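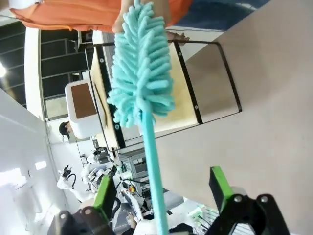
A turquoise chenille duster with a fluffy looped head and a long teal handle.

Pastura brings its long-handled dusters to 82 more stores

November 2024 — I've been selling cleaning tools under the Pastura name for a good while now, and I still get silly-happy when a new batch of dusters goes out the door. So I wanted to write this one myself. Starting this month our chenille dusters will be on the shelf at 82 Cuteneo home stores, which brings us to 164 shops altogether!

If you haven't tried a chenille duster, think of a big soft mop head made of little looped microfiber fingers, all sticking out in different directions. I like them for the fussy stuff: the trim on a metal frame, the rows of small screws, the rounded corners of whatever gadget is sitting on the desk. A flat cloth slides right over those spots and I end up going back with a cotton swab (I have done this, more than once).

The long handle was the thing customers kept writing to us about. People wanted to get to the top of a bookcase without dragging a chair across the room, so our new handle is 80 centimeters. The head comes off and goes in the wash on warm. Please skip the fabric softener — it coats the fibers and they stop grabbing dust.

We're selling the duster on its own or in a set with 2 spare heads. Most of our repeat buyers keep one head for the living room and another for the garage, and I do the same at home. Turquoise is the first color out. A gray one called Fisolico is planned for March, and I'm already getting emails asking if it can come sooner. Sorry, it can't!

Store buyers who would like samples can write to the Pastura sales desk through our website. Please tell us how many locations you have and whether you want single dusters or sets.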